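Werkstattbuch Grenemau, Februar, abends

So, heute endlich wieder an die Ölproben gesetzt! Erick hat gestern noch die letzten Brettchen geschliffen (Eiche, Esche und ein Rest Kirsche, der eigentlich schon fürs Ofenholz vorgesehen war), und ich konnte direkt loslegen. Wir vergleichen weiter das Hartöl von Nillberg mit dem Leinölfirnis von Bañez, je 2 Aufträge, dazwischen 48 Stunden Ruhe. Den Überschuss nehme ich jetzt schon nach 30 Minuten ab, beim letzten Durchgang war das viel zu spät und die Esche klebte noch nach einer Woche wie ein Bonbon.
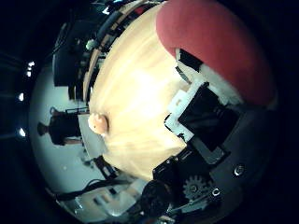
Helle Fläche, starkes Licht von oben

Erster Eindruck: Nillberg feuert die Eiche deutlich weniger an, das gefällt mir für die Tischplatte Foltance ziemlich gut. Der Firnis geht stärker ins Gelbe und riecht halt auch so — Beatrice hat gleich das Fenster aufgerissen und danach waren es im Raum nur noch einige 7 Grad, was dem Trocknen sicher nicht geholfen hat. Also bitte in Zukunft kurz stoßlüften und wieder zu! Die Proben stehen jetzt hochkant im Regal neben dem Heizkörper, beschriftet auf der Rückseite, bitte nicht umsortieren.

Beim Zwischenschliff bin ich mir noch unsicher. Beatrice schwört auf das graue Vlies, ich nehme lieber feines Papier, weil ich damit besser merke, wo sich Fasern aufgestellt haben.
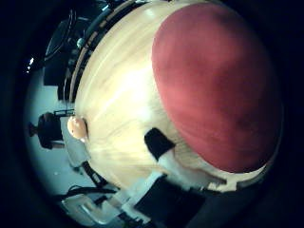

Wir machen es jetzt so, dass jede Probe zur Hälfte mit Vlies und zur Hälfte mit Papier behandelt wird, mit Bleistiftstrich in der Mitte. Bei der Kirsche geht das nicht, das Stück ist zu schmal, da bleibt es beim Papier.

Noch offen: Wasserfleckentest (Glas über Nacht stehen lassen), Rotwein, Kaffee. Erick will außerdem Essig probieren, von mir aus, aber erst wenn alles durchgehärtet ist. Die öligen Lappen hängen ausgebreitet draußen auf der Leine, NICHT zusammengeknüllt in den Eimer werfen. Und vom Nillberg ist nur noch ein Rest in der Dose, den Deckel habe ich fest zugedrückt, neues muss bestellt werden.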